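Tidying tips from someone who drops litter for a living

I set up rooms for Pendari, who are gathering examples so their two-armed robot can learn to tidy a bedroom. Somebody steers the arms, the whole go gets recorded, and then I mess the room up again (best job I've ever had!). We've got 466 good runs of the litter task so far, and these are the things I wish I'd known back in March.

1. Mix your rubbish

My first lot of runs used the same empty bottle every time, and the poor thing learned bottles beautifully and ignored everything else. Now I put down a bottle, a flat wrapper and a couple of scrunched-up bags, and leave decent gaps so the fingers can get in round each one. Keep a carrier bag of clean empties by the door, you'll get through loads.

Vary the bin as well. I'm fond of the fluffy black one by the bed, but it's soft and shaggy and a hand has to come at it differently from a hard plastic tub, so swap them every 50 runs or so it goes in your notes.

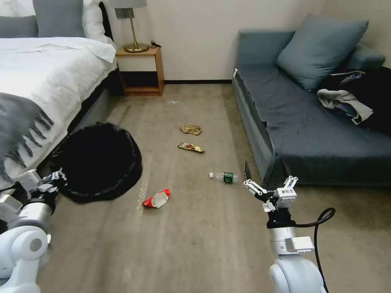 2. Leave some mess alone

Clothes on the sofa stay put in the litter task. If the room is spotless apart from the rubbish, the robot never sees anything it's meant to leave be, and real bedrooms aren't like that. Mine certainly isn't.

3. Watch the dangly bits

Throws with long tassels look lovely and catch on fingers. Keep them in, but steer slowly near the bed, and if you do snag one, mark the run and carry on. Beatrice Obura, who checks our recordings, would much sooner have a marked snag than a mystery one.

4. Stop after 6 in a row

Your hands get lazy and the robot copies lazy hands. Put the kettle on, move the litter about, then go again. Hoover while you're at it, crumbs get everywhere.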